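Mehwish Mughal had already put the kettle on when I got to her flat above the old Hashmi bakery in Clalten, and it was a good half hour before either of us remembered I'd come to ask about walking. She has walked to work every day for 3 years, and she'll happily tell you which corner smells of bread and which one floods in January.

"I started when they cut the bus," she says, laughing. "I was furious! And then one morning I noticed I'd stopped being furious, somewhere near Prudenside, and I've never gone back to check the timetable."

These days she writes down a line or two about each walk when she gets in, and she has 372 of them so far, mostly in pencil, some of them only a word long (one just says "geese").
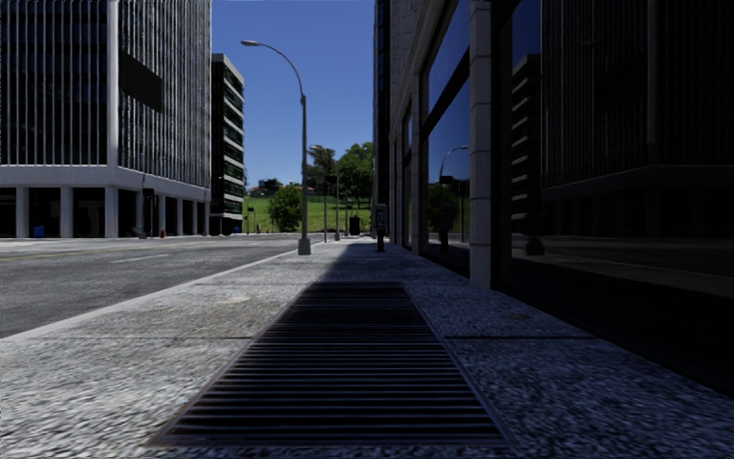
Noreen Abbasi thinks the notebook is lovely but would never keep one herself, and says that for her the whole pleasure of a walk is letting it go by without having to remember any of it. The two of them have been arguing over this, very fondly, for as long as they've been meeting on Sunday mornings.

"She forgets everything," Mehwish says, pouring me a second cup. "I have to read her our own walks back to her, and she enjoys them all over again."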